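Teaching small jobs with the Lotari hand gripper kit

I've had the Lotari kit on loan since July and I'm smitten! It's a pair of hand-held grippers: you do a chore with them, and the kit saves your moves for a robot arm to learn from. Start with a clear divided tray. Tidying drawers is what most of us want help with. 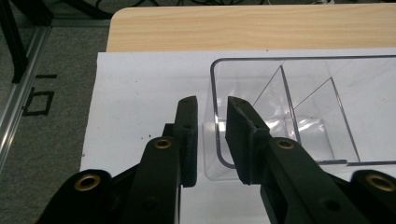 Go slower than feels natural. My first batch was 2,089 short clips and plenty of them were just me rushing (Kadri Šimkus at Retdale spotted it right away). Keep your elbows low and let the cables hang behind your hands.

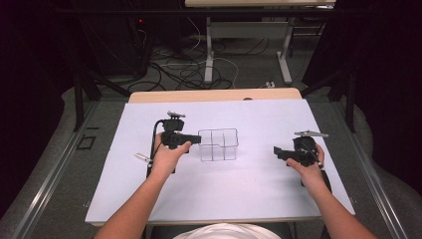
Put a plain, pale board over your tabletop. Wipe it between rounds, and check the finger screws while you're at it. I do mine every 3 rounds or so. 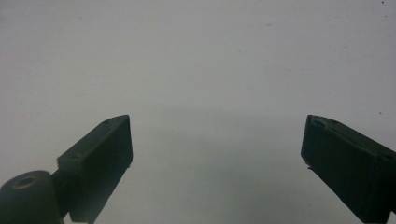 Jaws open over the bare surface.

Practice bringing both hands together before you add anything fiddly – I love this part, it's like learning chopsticks all over again. Park the tray a little way back so you've got elbow room.

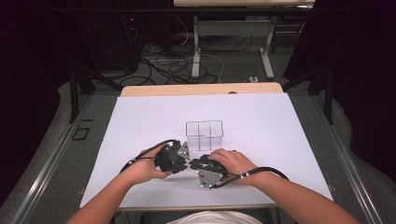
Tips nearly touching, with the empty divided container behind.

The manual is thin on storage. I coil each cable on its own and keep the two grippers in separate shoeboxes.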